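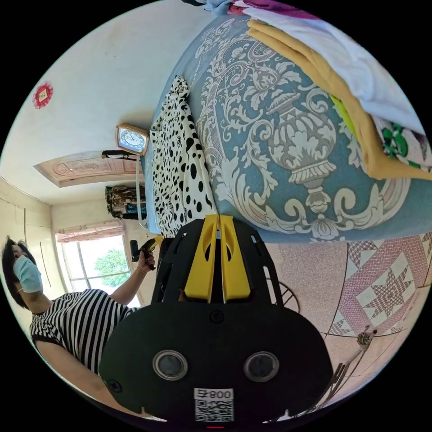 About Pestier

Pestier is a household folding company. We come to your home, find the bed under whatever is on the bed, and put the clothes into piles you can carry to a drawer with one hand. We also do closets, linen shelves and the chair. Every bedroom has the chair.

We started in Skastside with 2 folders and a borrowed station wagon, doing mostly spare rooms for people whose in-laws had announced a visit. Word got around, as did the in-laws, and we now look after about 700 homes in Skastside and out along the Akl road. 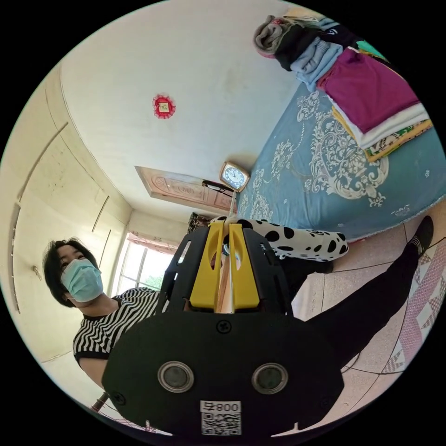

Most visits take under two hours. We work on top of the bed, because it's the largest flat surface in most homes and the dining table has its own problems. The bedspread goes on first and gets pulled straight. Loose pieces are shaken out and sorted by who wears them, then by how they fold. Socks come last. We will match what can be matched and leave the widowers in a bag with your name on it.

What we fold, and how

Our house method is called Zostau, after the street where our first workroom was. It has 4 basic folds and a long list of exceptions, most of them fitted sheets.
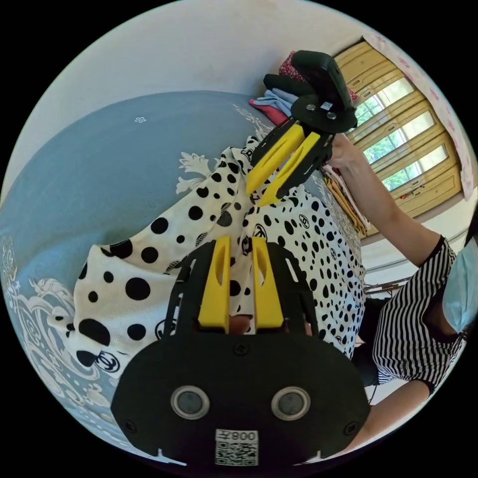
Thin, slippery fabric is where new staff find out whether they like this job. It won't hold a crease and it slides off any pile you put it on. Whatever it's made of, a piece like the white cloth with the black dots and the little interlocking Cs gets picked up, let hang and laid down again before anyone tries a fold, and it stays well away from the finished stack until it's ready to behave. Knits are easier. Jeans practically fold themselves – we charge for them anyway.
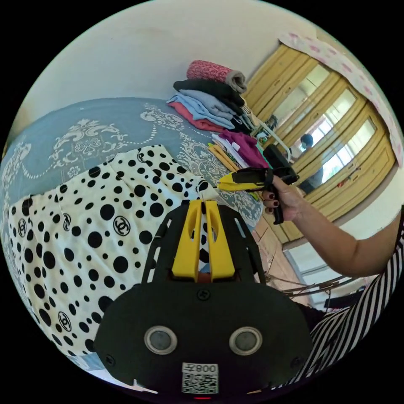
We don't iron. We used to, and there is a tablecloth in Akl we still don't discuss. We also don't throw anything out, comment on the number of black T-shirts, or read the slogans aloud.

Booking

New customers get a 30-minute first visit at no charge, which is usually long enough to do one bed and form an opinion of the closet. Mornings fill up fastest, and December fills up by October. Please have the clothes clean and the dog elsewhere.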